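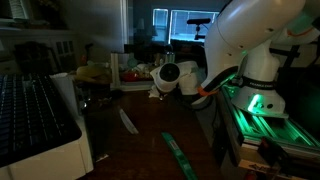
*Green light over dark wood.*

December 25, 2018

I started learning Spanish in April of last year, and I said then that I would write something once I reached 3,000 words. I reached 3,000 words last week. The last one was "bisagra," hinge, which I have not yet needed.

By "words" I mean cards in the Zenero deck marked as known. I know that is a loose way to count. Some of the cards are verbs I can recognize and could not conjugate in front of another person. A few are words I would have guessed anyway, like "hospital." I didn't take those out, so the number is a bit generous.

The routine was simple. Cards in the morning before coffee, fifteen minutes, and then a page of reading at night if I was awake enough. I missed days in the summer when my father was in the hospital (that card again) and I missed nearly a whole week when I had the flu. The app kept a streak for me and my longest one was 305 days. When it broke I was annoyed for one evening and then did the cards the next day like normal. I had worried I would quit when that happened.

The first 300 words were the easiest and also gave me the wrong idea. You learn "house" and "bread" and "tomorrow" and you can look at a children's book and follow it, and it feels like the rest will go the same way. Then you get into the words that hold everything together, "todavía" and "aunque" and "sin embargo," and they don't attach to anything you can picture. I failed "sin embargo" so many times that the app flagged it and suggested I delete the card. I wrote it on the inside cover of my notebook instead and looked at it every night for a month.
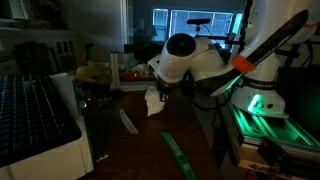 The notebook turned out to matter more than the app. It's a plain Dullico, the kind with the gray cover and paper thin enough that ink shows through, and I only bought it after Aminu Okonkwo told me he had learned English that way. He keeps his old ones in a shoebox and let me look at a few. Every page was sentences. He never wrote down a word by itself. If he learned "drawer," he wrote "The scissors are in the drawer," and the next day he wrote a different one about something else in the drawer.

I copied him. My sentences are dull. "The neighbor is washing his car again." "I don't want to call the bank." "My sister says that it is going to rain, although she always says that." That last one is how I finally got "aunque." They were about my own week, so they stayed with me in a way the ones in the app didn't. The app has a lot of sentences about lawyers and elephants.

I also tried the radio. Everybody recommends it, and for most of a year it did nothing for me that I could notice. I would put on a news station while I did the dishes and hear one long noise with the names of countries in it. Some time this fall I realized I had been listening to a story about water bills and was irritated on behalf of the people in it. I hadn't been translating. I went straight back to not understanding when the sports came on.

## Talking to people

I put this off far too long. I had a whole plan where I would get to 3,000 first and then start speaking, as if there were a door at the end of the deck. My wife pointed out in the spring that I was using the cards to avoid it. She was right.

There is a conversation table at Tusach, the café by the post office, and Amparo Miranda runs it. She taught middle school for a long time and she has a way of waiting. You get stuck in the middle of a sentence and she doesn't hand you the word. She looks at you pleasantly until you find a way around it. My first evening I wanted to say that I had fixed our gate, and I ended up saying that the door of the garden was sick and now was well. She said she was glad to hear it.

(I suppose that is where "hinge" would have come in.)

What I found at the table was that I could use only a small part of what I "knew." Words I had answered correctly for months were simply missing when I opened my mouth. Other words I had never studied on purpose came out fine, mostly from the radio. I also say "bueno" before everything. I don't do anything like that in English, and I can't seem to stop.

Three of us come regularly and the rest change. I like it more than I expected to. I am shy in English – in Spanish I am too busy to be shy.
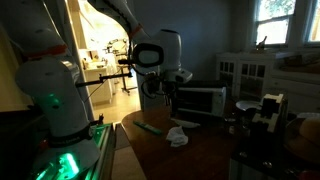 ## What I'm changing

I'm cutting the new cards way down. I'll keep reviewing the old ones so I don't lose them, but I don't have another number in mind and I don't think I need one. The time goes to reading. I have a secondhand detective novel that I gave up on in the fall, and I opened it again last night and got through the first chapter with the dictionary closed for most of it. There was a paragraph about a boat that I skipped.

I want to do something about the past tenses. There are two main ones and I pick between them mostly by sound, and Amparo corrects me often enough that I know the sound isn't reliable yet. I bought a grammar workbook and I am on unit 3.

I also want to write an actual letter to my mother-in-law's cousin in Valencia, who sends us a card every year with a long note in it that my wife reads to me. This year I read it myself, slowly, at the kitchen counter. It was mostly about her knee. I have started the reply in the notebook and it has two paragraphs so far, one about the weather and one about the gate.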